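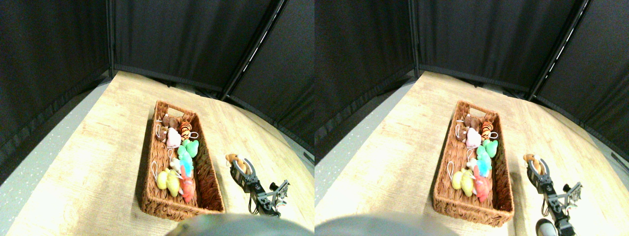

Basket of small plush toys on a light wooden table, with a gripper holding a tan one.

Speaker notes: When a country can't pay
Evening talk, Gronow library, Saturday session
Running time 30 minutes, then questions

Slide 1. Title
Welcome, and a quick word on where the exits are. Phones on silent.
I'm going to talk about what happens when a national government stops paying its foreign lenders. I'll use a made-to-measure country called Plumorach so we can follow one set of books from start to finish. The mechanics are the ones real governments go through.

Slide 2. What default means
A company that can't pay its debts can be wound up. Somebody sells the desks and the trucks and divides the money. There is no equivalent court for a country. The government stays in office, or is replaced by another one, and the debt carries over to whoever is in charge.
Default usually means a missed payment on a bond or loan after the grace period has run out. Many bonds allow 30 days.
Pause. Ask who in the room has held a government bond, directly or through a super fund. Most people with super have, whether they know it or not.

Slide 3. Plumorach's position
Imports fuel, wheat and medicine. Exports tea and a bit of tin. Borrows in US dollars and taxes in its own currency, the lomilo.
Three years ago a dollar cost 13 lomilo. Now it costs 29. The dollar debt hasn't changed, but it takes more than twice as much tax to service it.
Leave this slide up for a while. People need time with the numbers. If someone asks why the government doesn't print more lomilo, say that lenders want dollars and the printing press pushes the rate further the wrong way.

Slide 4. Reserves
Reserves are the foreign currency the central bank keeps on hand. The usual yardstick is months of imports covered, and three months is the old rule of thumb.
Plumorach starts the year with $400 million, enough for five weeks. A bond repayment falls due in January. It can pay the bondholders or it can pay for the fuel tankers waiting off the port.
This is where the queues start. Petrol first, then cooking gas.

Slide 5. Who is owed
Four groups, and they don't sit in the same room:
Bondholders, mostly funds overseas
Other governments
Commercial banks
Multilateral lenders, who are normally paid ahead of the others
Each group wants to know that the rest aren't getting a better deal. That is the main reason talks drag on. In the older cases the governments met as one club. Now there are large lenders who were never members, and they often prefer to negotiate on their own.

Slide 6. The order of events
Go through this one slowly.
The government asks the IMF for a program. Staff work out whether the debt can be sustained. If it can't, the Fund needs to hear from official creditors that they will give relief before its board signs off. Staff-level agreement comes first and makes the news, but no money moves at that point. Board approval is the step that releases the first instalment.
Bondholders generally settle last.
Skip the flow chart if we're past the halfway mark - it's in the handout.

Slide 7. Three ways to cut a debt
Reduce the amount owed, known as a haircut.
Lower the interest rate.
Push the repayment dates out.
Most deals mix the three. Lenders tend to favour later dates over a haircut, and some can't accept a cut to the face value under their own rules.
Worked example is on the back of the handout. Don't do the arithmetic on the whiteboard again, it ate six minutes at Porko.

Slide 8. Inside the country
Conditions usually include higher taxes, dearer electricity and fewer subsidies. Wages lag behind prices for a good while. Doctors and engineers leave if they can.
Cash payments to poorer households are meant to soften this. Check the size of them against food prices before believing the press release.
Be fair to both sides here. Last time I got a complaint from each end of the hall.

Slide 9. How to read the news
"Talks were constructive" means no deal yet.
"Agreement in principle" means the lawyers are still drafting.
"Technical default" is a default.
Look for the names of the creditors who have signed, and the date of the next board meeting.

Slide 10. Questions
Likely ones: could it happen here, what about the currency, who lent the money in the first place. For the first, the short answer is that we borrow in our own dollars.
Handouts are on the table by the door. The library needs the room back by 8:30 pm, so chairs stacked before then please.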